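Prosuneo 300 Portable Training Goal

Category: Football / Training Equipment / Goals
Supplied by: Sarnico
Stock status: to order, next production run June

The Prosuneo 300 is a freestanding aluminum goal for small-sided football and for training drills on full-size pitches. It is supplied as a pair. The number in the name refers to the inside width between the posts, 300 cm. The frame breaks down into four sections per goal and is assembled with captive spring pins, so no tools are needed on the pitch.

The posts and crossbar are cut from oval extruded profile with an internal rib. The rear ground bar is round steel tube, galvanized before coating. Net fixing is by plastic clips that slide into a channel at the back of the profile. Steel cup hooks are not used anywhere on the goal.

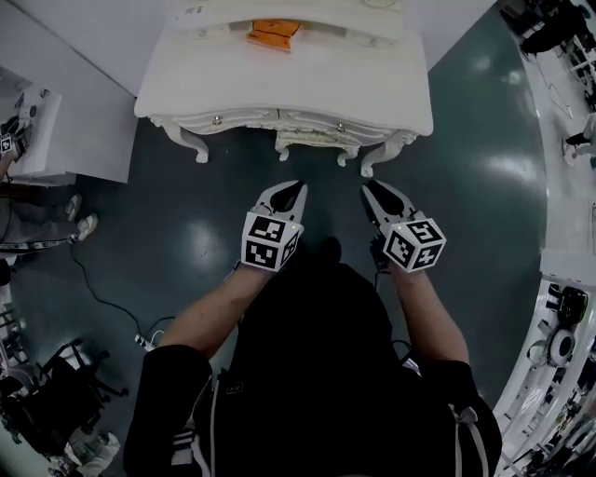
Assembly takes two people. Lay the crossbar face down, insert both corner joints until the pins click, then add the side frames and the ground bar. The goal is lifted upright only after the ground bar is locked. On grass, it must be fixed with the screw anchors supplied. On artificial turf or indoors, use the Oakley counterweight, ordered separately, which sits over the ground bar and is held by a strap.

Specifications

Inside width: 300 cm
Frame sections per goal: 4
Weight per goal, without net or counterweight: 30 kg
Post and crossbar color: white, powder coated
Net: knotless polyethylene, white or green
Order code: PR-212

The weight given above is for the frame only. Clubs that plan to store the goals on wall brackets should add the net and clips to the load – the brackets themselves are rated separately on the storage page.

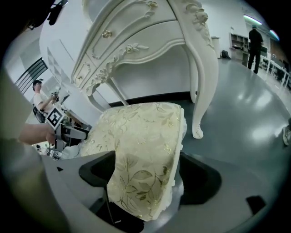 Wheels are not fitted as standard. A clip-on wheel set is available and fits under the ground bar on either side. The wheels must be removed before play, and the goal must not be used while it is resting on them. Replacement pins, clips and corner joints can be ordered singly. Joints from the earlier version of the goal have a narrower spigot and will not fit.

Check the pins and anchors before every session. The coating can be touched up with standard white metal paint. If a post is bent or a corner weld is cracked, take the goal out of use and order a new section. Straightened profile does not regain its strength and is not covered by the warranty. 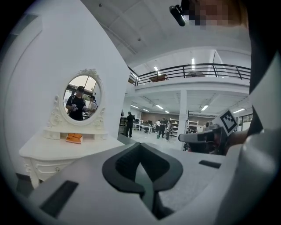 Meltenholm FC – Equipment Department

Member teams can order the goal at the club rate. Send the order code, net color and surface type to Vojtěch Danko, who also holds the spare pins and the anchor key. Orders for the June run are placed together and delivered to the main ground. Teams training elsewhere collect their own pair and sign for it at the store.

Returns are accepted if the goal has not been assembled. Nets are exchanged only in sealed packaging.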